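Grasp Target Selection for Cloths on a Kitchen Counter
Final project report, Robot Software module
Marisol Orozco and Hendrik Boersma
Supervisor: Carol Ashworth
16 Mar 2018

1. Aim

The aim of the project was to write the part of a tidying program that decides where a single arm with a parallel gripper should take hold of a cloth. The rest of the program already existed. It is called Naltia, and it was written by Gebhard Strebel for his own project the year before. Naltia moves the arm, opens and closes the gripper and keeps a list of tasks. It had no means of dealing with anything soft. Its grasp planner, Ploremetti, looks for two parallel faces and closes the gripper between them, which works for boxes and bottles. A cloth has no such faces, so the planner either returned nothing or returned a grasp on whatever stood next to it.

2. What we built

Our module is called Skestetti. It takes one colour image and one depth image from the wrist camera and goes through four stages: separate the counter from what lies on it, group the remaining points into regions, label each region as soft or rigid, and propose grasp points on the soft ones. The output is a ranked list in the same format as Ploremetti's, so the task list does not need to know which planner was used.

The counter is found by fitting a plane to the depth image. Hendrik wrote this part. Marisol wrote the labelling and the ranking. The soft or rigid label comes from a small classifier trained on 400 hand-labelled regions, using the spread of the surface normals and the shape of the outline.

A grasp point on a cloth is placed on a ridge, meaning a line of points higher than those on both sides. The gripper is turned so that its fingers close across the ridge. Before this we tried using the highest point of the region. That gave bad results on flat cloths, where the highest point is mostly noise.

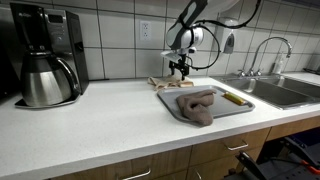 Grouping by height was the weakest stage, and most of the second half of the project went into it. The first version assumed that everything standing above the counter plane and touching in the depth image was one object. With the brown towel heaped on the grey tray and its folded end over the rim, the towel, the tray and the small yellow object came back as a single region, and the label was rigid. The beige cloth lying behind the tray was a separate problem: it is loosely folded and low, and parts of it fell under the height threshold. We changed the stage in two ways. The threshold is now set from the measured noise of the plane fit, and a region is split wherever colour and surface normal both change along the same line. Colour alone split cloths at their shadows.

3. Known problems

The splitting rule fails when a cloth is close in colour to the surface under it. We have no fix for this. Shiny surfaces such as the sink leave holes in the depth image, and Skestetti ignores any region that borders a hole.

Planning is also slow. Almost all of the time goes on the normals, which are computed for the whole image when only the regions need them.

4. Further work

Zyanya Pacheco is taking over the code and will move it to the Galindo simulator in July, so that the ranking can be tested without the arm. The training regions and the labelling script are in the project folder, together with a note on how the noise of the plane fit is measured.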